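The tidying arms: what changes for us?

Members at the Plarkamico serviced flats will know by now that Clukska has put a pair of robot arms on trial, picking up clothes and other bits left lying about between lets. The management briefing on Monday called it "a helping hand for housekeeping". We went along, listened politely, and came away with more questions than we took in.

The arms are supplied by Flotudine and are being tried out in one room. The claim is that they will clear clothes and linen off the furniture so that the cleaner can walk in and get straight on with the bathroom and floors. Anyone who has turned round a flat after a family of five will see the problem. Clothes are the easy bit. It's the hair in the plughole and the yoghurt behind the bed that eat up your morning.

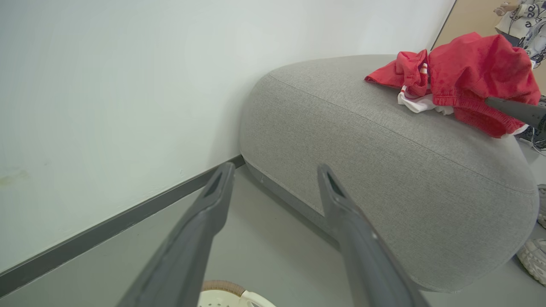 One gripper on the red clothing, another by the front of the pouf, at the Clukska trial.

We were told the arms have done 200 pick-ups so far. We asked how many needed a person to step in and were told the figure was "being looked at". We also asked how long one garment takes compared with a cleaner doing it by hand, and got much the same reply. Flotudine wants 1000 pick-ups before it reports, so don't expect an answer soon.

Meanwhile the time allowed for a one-bedroom turnaround has been cut from 53 minutes to 49 on the draft rota. Management says the two things are unconnected. Members can make up their own minds, but 4 minutes off every flat adds up over a shift, and it has come off before the machine has done a single real one.

There is talk of "robot support" duties too. As far as we can tell this means standing by, moving furniture and sorting out whatever gets dropped. If that is extra work it needs to be in the job description and paid for. At Oyelaran House similar duties were added to the early shift with no change in grade, and people there are still arguing about it.

Please don't agree to new duties on the spot. Ask for them in writing and send us a copy. Draft rotas are on the board by the linen store, and comments need to reach the branch office before the end of March.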